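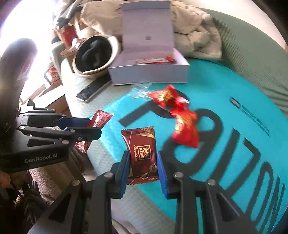 Yanti Khoo writes that the set lunch at the Dorkinport branch was sold out when she arrived, and asks whether a portion can be held.

Yes. Set lunches can be held until 12:30 if ordered by 10:00 the same morning. Unclaimed portions go back on general sale.

How many set lunches are served?
Dorkinport serves 100 a day and Wirkeck serves 200. Numbers do not change in December.

Is there a dress code?
No. Sports shoes are accepted – bare feet and wet swimwear are not.

Can I swap a course?
The soup may be swapped for the green salad. The main course and dessert are fixed.

Is service included?
A service charge is included at dinner only. It appears on the bill as a separate line.

Can I bring my own wine?
One bottle per table, at dinner. Corkage is charged per bottle opened.

Where do I park in Wirkeck?
Use the Liew Street garage, level 2. Tickets are stamped at the front desk – ask before you pay the bill.

Last updated December 2024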